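The Shop That Keeps Its Crates

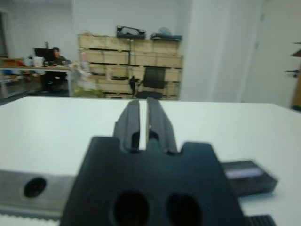
MOTBRIDGE, November 13, 2018

The wooden crates stand against the back wall, in four rows, one on top of another. They are the first thing the owner of Brelta wants to talk about.

"People ask me when I will buy real shelves," she says. "I answer that these are real shelves. They hold things, and I can carry them alone."

Brelta repairs small household goods and sends them back by mail. She opened it seven years ago in one room on Dirkden Street, and moved here in September. The first crates came from a fruit seller who was closing his business. She paid 160 dollars for all of them, and sanded them herself during two weekends.

"My hands were very bad after this," she remembers. "But the wood became a nice light color, so I was satisfied."

The top of the crates is also used. She puts there what has no other place yet, and promises to sort it at the end of the month. The long desk is for letters and bills. The white table she keeps for work only, and she is strict about it.

"No cups on the white table. I say this to everybody, also to my mother."

The rent is higher than before, and she was afraid of it. A loan of 3000 dollars helped with the move. Next she wants a better chair for the desk, and then more crates, if she can find the same size.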